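February, back room, 7.40 am

Trip planner notes, Lumesmont itinerary. Georges Awad reckons the draft is ready to send out to the walking group. I don't.

Vemico quotes 209 a night for the guesthouse, breakfast included. I rang and got two different answers on what breakfast means. One was "full", the other was toast and a pot of jam. Put it down as toast until somebody shows me an egg.

The lookout is listed at 1,788 metres and the climb at about 60 minutes from the bus stop. Whose 60 minutes? Carla Awwad did it with a day pack and says allow double. Going with Carla.
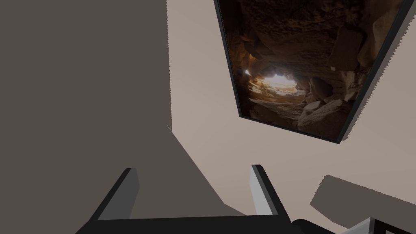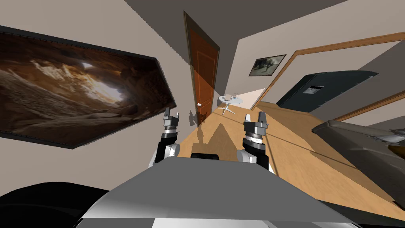
Beige wall in both views.

Bitar, the café by the harbour, gets glowing write-ups, all of them in the same cheery tone. Not convinced. Keep it as a maybe for lunch on the second day.

Jundus shuttle: timetable online is for summer. Ask for the winter one in writing.

Still to check: luggage storage after checkout, and if the museum really opens at 9.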